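## 5. Comparing finger sets on the two-arm bench

This section covers the comparison run for the Guven and Dader foam fingers. Complete section 4 (arm homing and wrist camera focus) before starting. Allow 76 minutes for a full run with both sets.

### 5.1 Fitting the fingers

1. Put both arms in the park position and switch off gripper power at the controller.
2. Slide each finger on to its carrier until the foam sits flush, then tighten the clamp screw. Do not use the long driver.
3. Check that the black pads are seated at the corners of the foam. A lifted pad will shift the contact point.
4. Restore power and enter the set name in Arnari under *Tooling*.

**Caution:** Keep hands clear while the jaws run their opening check. The left arm moves first.

**Note:** Controllers with Dinsa firmware older than the July release do not store the set name. Write it on the run sheet.

### 5.2 Running the comparison

1. Set the closing force to level 3 on both arms.
2. Load the rigid test piece and select *Hold*. Each arm makes 10 grips.
3. Replace it with the folded cloth and select *Pinch*. Leave the force unchanged.
4. Save the wrist camera view at each contact. If the fingertip is hidden by the test piece, re-seat the piece and repeat that grip.
5. Change to the second finger set and repeat from step 1.

Wrist camera views, upright foam cylinder first, then yellow-orange cloth between the fingers:

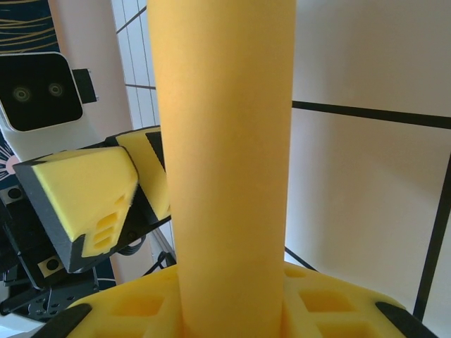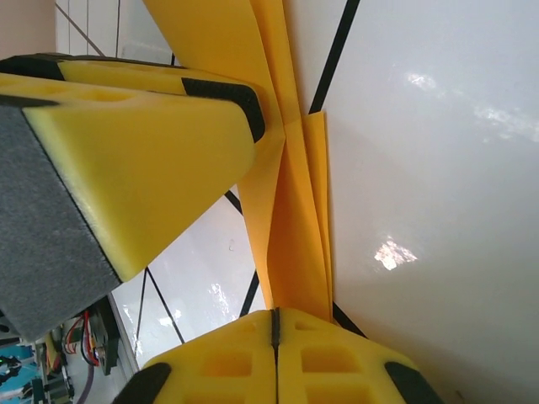 ### 5.3 Recording results

Score each grip as held, slipped or dropped. A piece that turns in the jaws but stays between them counts as slipped - this was scored as held in earlier copies of the guide, and those sheets should not be mixed with new ones.

Where two people score the same run, enter both scores. Catriona Cowie and Anatole Bodin differed mainly on cloth, where a slow slide is easy to miss at normal playback speed. Use half speed for all cloth grips.

Replace the foam if a dent remains five minutes after unloading. Worn fingers go back to Kenneth Farquharson with the set name and the grip total from Arnari.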